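Search this site Search Enter keywords Go

Second-hand arm finds a new job at the Tilline workshop

2026-07-19
By Fengying Mao

If you have walked past the Tilline shared workshop on a weekday evening lately and wondered why the lights were still on at the back, the answer is a big orange-wristed robot arm and a group of members who cannot leave it alone. The arm was bought in June from a packaging firm that was closing its Brerard site, and after a good deal of scrubbing, rewiring and tea it is now learning to pick coloured bars out of a metal bin.

The project goes by the name of Shezi, and it began with Njål Strand, who spotted the sale notice and talked 49 fellow members into chipping in. Between them they raised 2,000 pounds, of which 1,138 went on the arm itself and most of the rest on getting it through the door (the van hire alone caused some very long faces, I am told). The gripper was put together on the premises by Xiaoqing Zhong and Kaiwen Shen over six weekends, and they are rightly proud of it.

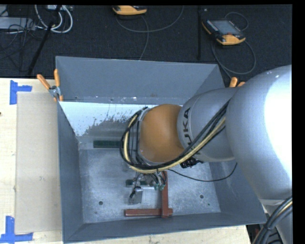
Picking up a bar sounds like nothing much until you try to explain it to a machine. Bars that lie apart are fairly kind to beginners, Xiaoqing told me, but as soon as one rests across another the arm has to decide which to lift first, and it must do so without knocking its knuckles on the sloping sides. "My little boy can do it with his eyes shut," she said, "and we have been at it since the spring bulbs went over."

Cables have been the other headache. Kaiwen has tied and retied the bundle that follows the arm about, because a loop that hangs nicely in one position will pull tight in the next, and he now keeps a bag of ties in his coat pocket wherever he goes — even, his wife says, to church.

What comes next is a matter of friendly argument. Njål would like the arm to sort the offcuts that pile up beside the metal saw, while Jinlong Shao, who looks after the workshop's evening classes, is hoping for a beginners' course in the autumn, with small groups and plenty of time for everyone to have a turn at the controls. Members who fancy lending a hand before then can put their names on the sheet by the kettle.

Contact the newsdesk | Copyright Tilline News | Back to top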